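**To:** Mandumwood room-notes list
**From:** Tyyne Karppinen
**Date:** Nov 12, 2025
**Re:** Shared table, window room: clearing order

Marilou Agbayani wrote:

> The table notes from April still say "move everything to the back". With an iron, flowers and two pairs of glasses in play that is too vague. Can we have an order of work, and a decision on where the flowers live? I would also like the glasses kept away from anything heavy.

Replies to each point follow. The notes file has been changed to match, section 7.

## Starting state

The iron and the vase are the two items that need a hand kept on them while they travel. Both go first. The iron is moved standing on its heel, tip up, and is never laid flat on the planks. The vase is held low, by the glass, and kept upright. 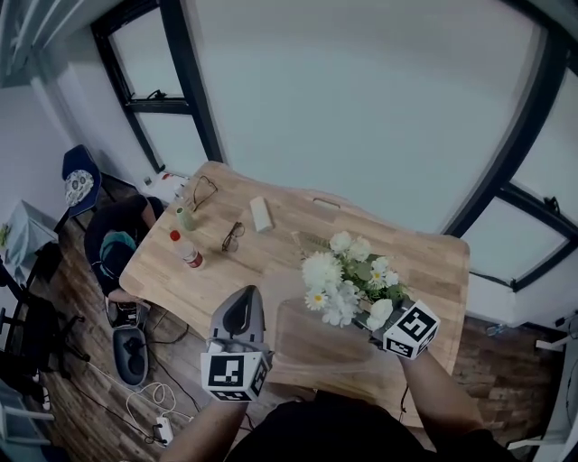

*Iron and vase, with the glasses and the white block further back.*

The small flat wooden item behind the flowers has no entry in the notes. I have put it down as "small wooden item" until its owner names it. The white block is listed in the same way.

## Flowers

Three positions were considered:

1. Centre of the table. Rejected: the bouquet blocks the reach to the bottles.
2. Floor by the wall. Rejected: too easily kicked.
3. Window side. Accepted. The blooms stand in front of the right-hand part of the window and the left pane, with its handle, stays clear.

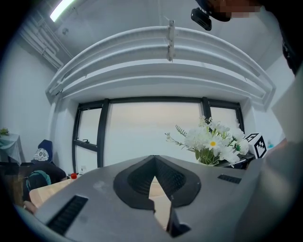
## Bottles and glasses

The bottle with the red cap and the pale green container are treated as one group. Keep them together on the far half of the table, labels outward where there is a label. Wipe the strip behind them before anything is put back. The transparent cup belongs with this group too, and should stay on the inner side of it if there is room.

Glasses go down last, lenses up, arms not crossing. They must not sit over either handle cutout, as the table is sometimes lifted by these.

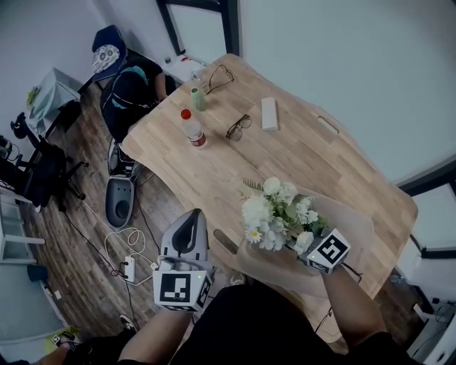

*Bottle group on the far half, two pairs of glasses on the wood, flowers nearer the front.*

## Open items

- The clear bottle with the white cap is missing from the April list. Added as a separate line.
- Pillik sells a cork mat 200 mm across which would suit the iron. Vundora has a similar one at 17 mm thick, too high for the shelf. No order placed.
- The shelf label still reads 406. It should match the room number.

Unless there are objections I will treat the bottle group as fixed and print the new sheet.

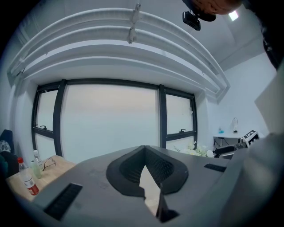
Marilou Agbayani: no objection to the bottle group. I would put the glasses one hand's width further from it, as a bottle that tips will reach them. Please also add "check the cap is tight" to the first line of that section. The Pillik mat is fine by me.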